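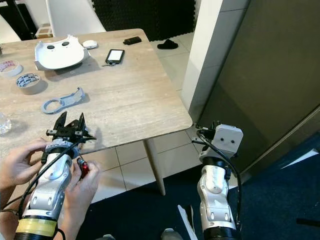

Hands on the left arm at the bench, one of them with a red and black connector near the wrist.

Open day at Gisulitz: five rules and a lot of tape
June 29, 2018

I went to the Gisulitz open day with low expectations and a notebook. The invitation promised "a working look at safe practice around two-armed robots", and I have been to enough of these things to know that safe practice usually means a laminated sheet by the door and a bloke in a clean polo shirt standing beside it. There was a laminated sheet by the door. The rest was a bit better than that, though I came home with more complaints than I left with.

Gisulitz has the ground floor of the Rutkowska building, behind the tile showroom. Parking is hopeless. You sign in, you get a sticker, and you are asked whether you have a pacemaker. I asked the woman on the desk what they would do if somebody said yes and she said they'd have to find out. Fair enough, but I wrote it down.

The robot they build and modify is called the Miton. It has two arms, and the firm's line is that it is light enough and slow enough to work with people close by and no fence. I have heard that line from every maker of small arms I have ever visited. Light and slow are good starting points. They don't tell you anything about what is bolted to the end of the arm, and a harmless arm holding a scalpel is a moving scalpel. Anyone who has read the first few pages of a risk assessment guide knows this, and I still spent a fair part of the morning hearing the arm's weight quoted at me as if it settled things.

Our guide was Josphat Barasa, who looks after what they call the Drostura code. It's their in-house set of rules for work on the Miton, first put on the wall in May. I liked him. He answered questions without checking a script, and when he didn't know something he said so, twice, in front of his boss.

The code has five rules. I'll give them as they were on the sheet, with what I thought.

Rule one: motor power off before hands go on.
No argument from me. My question was how you know it's off. An arm standing still can be switched off or it can be holding position, and by eye the two look the same. Josphat said the person doing the work turns the key and keeps it in a pocket. I asked if there was a second key. There is. It lives in a drawer. I asked who can open the drawer, and the answer was everybody. So that's a rule with a drawer in it.

Rule two: one person leads, the other asks.
When two people have their hands on one arm, only the leader may call for power. I think this is the best thing on the sheet. Most of the close calls I have heard about over the years had two sensible people in them, each sure the other one was finished. The weak spot is that the leader isn't marked in any way. No armband, no tag, no name on a board. Josphat's view was that in a room that small everyone knows. I have worked in small rooms, and I've seen everyone know different things.

Rule three: visitors stay 800 mm outside the reach of the arms.
I asked where 800 came from. Josphat said it was the distance they could manage in that room with the door still opening. I appreciated the straight answer, and I would have appreciated a calculation more. A separation distance ought to come from how fast the arm can move, how long it takes to stop and how fast a person can walk into it. If it comes from the door, then the door is your safety engineer. He did say they had measured stopping time at the slow setting and were waiting on a proper go at full speed. Until that's done I'd leave full speed locked out, and he told me it is, by a software limit with a password. I asked how many people have the password. He laughed and changed the subject, and I let him, which I regret.

Rule four: log every change to the end of the arm.
More on this one further down.

Rule five: clear the bench before power.
I'll come back to this one too.

After the talk we were let into the workroom in small groups. They were changing over attachments on the wrists, and this was the part I had come for. You learn more from watching people fit a bracket than from any slide.

It's close work. The person doing it has to get their face down near the joint to see what they are doing, and once your head is there, every rule about hands is also a rule about heads. The sheet says "hands". I raised this, and one of the other visitors, a retired fitter by the sound of him, backed me up loudly. Josphat wrote it down on the back of his own hand, so I assume it will either be fixed or washed off.

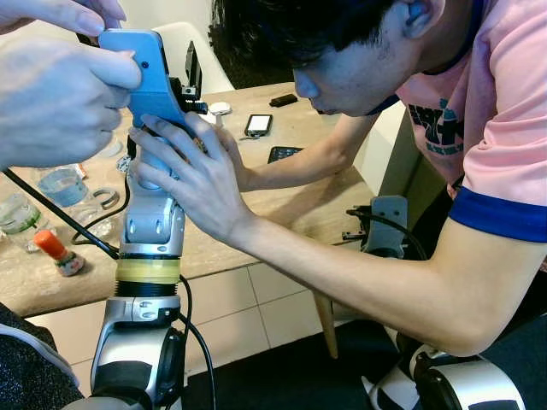
Head down beside the joint, while a second pair of hands holds the light blue attachment at the top of the arm.

I counted this as a case for rule two. Two people, one arm, one small part between them. I asked the pair which of them was the leader. They looked at each other first and then one of them said "me", and the other nodded. It took a second or so. I'm not saying anything was wrong with how they were working - they were careful and unhurried, and nobody was showing off for the guests. I'm saying that a second is long enough for the wrong person to call for power.

Then there is the tape. There's a yellow band of it around one of the arms, and I'm told tape gets used for marking, for tidying cables and for holding things while a proper bracket is being made. I have nothing against tape in a workshop. What I want to know is which job each piece is doing. If a strip is a label, write on it. If it is holding a cable away from a joint, it's a part, and it should be in the log with a date to replace it. Cables beside moving joints are a dull subject and I've never got a room interested in it, but a cable that snags can pull a connector half out, and half out is worse than out. Josphat said temporary fixes are supposed to be logged under rule four. "Supposed to be" was his wording.

So, the log. This was what the firm was proudest of, and they had it out on a stand for us: 1,755 entries, in the same format, each with initials. It's a good effort for a small outfit and I don't want to be mean about it. I flicked through for as long as I could before the next group came in. Every entry says what was fitted and who fitted it. Very few say what was checked afterwards. A new gripper or a new block on the wrist changes the weight out there, it changes the shape, and it may add a corner or a pinch point that wasn't in last month's assessment. Writing down that you changed it is only the front half of the job. I would swap half those entries for 500 that had a line reading "moved slowly through full range, nothing rubbed, nothing pinched" and a signature from somebody who hadn't done the fitting.

Josphat's defence was that if you make the form longer people stop filling it in. He's right about that. I've watched it happen. My answer would be to drop the serial number box, which most people had left blank anyway.

Back to rule five, the clear bench. The table in the workroom had a phone on it, tape, a bottle or two and various bits of bracket. During a changeover you can't expect a bare table, and the rule only says clear before power. Still, I'd like to know how that goes at the end of a long afternoon when somebody wants one quick test. The rule depends on a person deciding to stop and tidy at the exact time they least want to. A tray would do more than a sentence on a sheet: everything goes on the tray, the tray goes on the shelf, and you can see from the door whether it has been done. I'd say the same for drinks. Liquids near connectors should have their own line, and the code doesn't mention them at all.

The question session at the end ran short. Someone asked if the code would be checked by anyone outside the firm and we were told that was "on the roadmap". I asked what happens when a rule is broken. There was a bit of a silence, then the manager said they had a strong culture. I have no idea what to do with that answer. A rule where nothing happens when you break it is a suggestion, and a new starter will work that out inside a week.

For all that, I'd send people along to the next one. You are allowed close enough to see real work, and the staff will take a rude question. Having a sheet with five rules on it that people can recite is more than I found at the last two places I went. My worry is that the sheet was written by people who already know what they are doing, for people who already know what they are doing, and it leans on that at every point: the key in the pocket, the leader everybody knows about, the tape everybody understands.

I left my list with Josphat:

Lock the drawer with the second key in it.
Mark the leader with something you can see from the doorway.
Change "hands" to "hands and head" in rule one.
Measure the stopping time at full speed, then work out the 800 again.
Add a check line to the log, with a second set of initials.
Put tape in the log if it is holding anything.
Get a tray.

He said he could do four of those without asking anyone. I forgot to ask which four. I've emailed since and will add his reply underneath if one comes.

The sausage rolls were good and ran out early. If you're driving, try the street behind the showroom, and don't use the showroom's own spots because they do check.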